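Bench notes on the Dusis cell
2018-10-19

Right, a thread on the Dusis cell at the Gallagher building, mostly the simulated version of it, which I've been babysitting since July. Several people have asked how we keep it "in sync" with the hardware. Short version: by hand, with swearing.

Borkow sold us the setup with the phrase "configure once." I have configured it more than once.

The model runs in Trota. Arm, perforated worktop, crates, and a bunch of household stuff to pick up and put down. Loads fine. Looks lovely. None of that is evidence that it's right.

First thing I check is the base mount. If the base in the model is off by a little, everything you teach out at full reach is off by more, and the collision checker will happily tell you all is well. It is checking the wrong world very carefully.

My method is boring. Jog the real arm to a hole in the worktop, write down the pose, move the virtual arm to the matching hole, compare. I do six holes, spread as far apart as the arm will go. The vendor procedure uses two, close to the base. I'd love to know who signed that off.

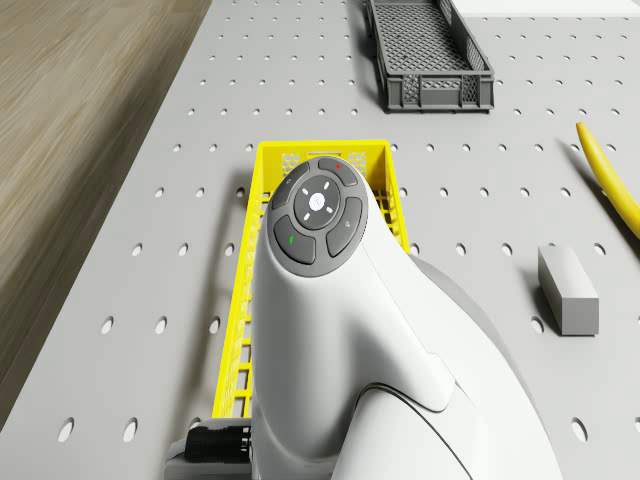 You don't get to pick only the easy holes either. The far corners are where the tilt error shows up. Near the base you could have the whole thing leaning like a fence post and still pass.

Second thing: the crates. Their positions live in a file, and that file is whatever the last person saved. I've opened it and found a crate an inch out from where the fixture drawing puts it, with no note and no explanation.

So now the yellow one and the dark gray one each get a line in the log. Position, rotation, who changed it. Took one afternoon to set up. Should have been there on day one.

Third thing, and this is the one I get pushback on: the lattice walls. By default Trota wraps each crate in one simple collision shape. Great for speed. Terrible if you want the gripper to go inside the crate, because as far as the solver is concerned there is no inside.

Somebody had "fixed" this by turning off crate collisions altogether. Planning success went way up! Well, yes. It would.

We rebuilt the shapes as four walls and a floor. Slower, and the numbers got worse, and I trust them a lot more. I did have to explain to a room of people why the chart went down. Not my favorite meeting.

Fourth: joint limits. Compare them to the controller every time the controller software gets updated. Do not assume the import did it. Our import brought in the limits and then quietly kept the old speed caps, so every cycle time we quoted for a while was fiction.

A full check of all this takes roughly 19 minutes if nothing is wrong. I've been told that's too long. It is shorter than recovering a real arm that has parked itself against a crate wall.

Also: save the scene under a new name before you touch anything. Trota's undo does not cover object poses. Ask me how I know. Or don't, I'm still annoyed.

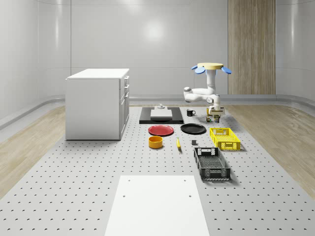 Topic: Cell upkeep

Back to this after lunch. A few replies asked about the loose items, so, the loose items.

Plates, bowl, mug, banana, cans. They all have a mass and a friction value, and I'd guess most of those values were typed in by someone who wanted to go home. I weighed the real ones on a kitchen scale. The bowl in the model was heavy enough to be cast iron.

Friction is worse. You can't weigh friction. I tilt the item on a board until it slides, note the angle, and put that in. It's crude, and it beats the default value, which was the same for every single thing on the table.

Is the banana worth this trouble? Debatable. But if a pick works in the model and fails on the bench, I want to be able to rule out the banana.

Flat plates deserve their own complaint. The gripper has to get a finger under the rim or over it, and a tiny height error in the worktop decides which. If your plate picks go bad overnight and nothing else does, check the table height before you go retuning the grasp. I lost two days to that one.

Reset poses next. When the scene resets, the items get dropped from slightly above the surface so they don't start out stuck inside it. Fine idea. Set the drop too high and the round stuff rolls, and then your "identical" starts aren't identical. Log where things settle, never where you placed them.

Borkow's answer to most of this is that the next release will calibrate itself – they said the same about the last one. I'll run the six holes on it anyway.

Someone asked if I'd recommend Trota. I'd recommend the log file. The log file is plain text and has never crashed on me.

Still open on my list: the speed caps need a second look, and the white panel at the front of the platform has no entry in the fixture log yet. I'll add to the thread when that's done.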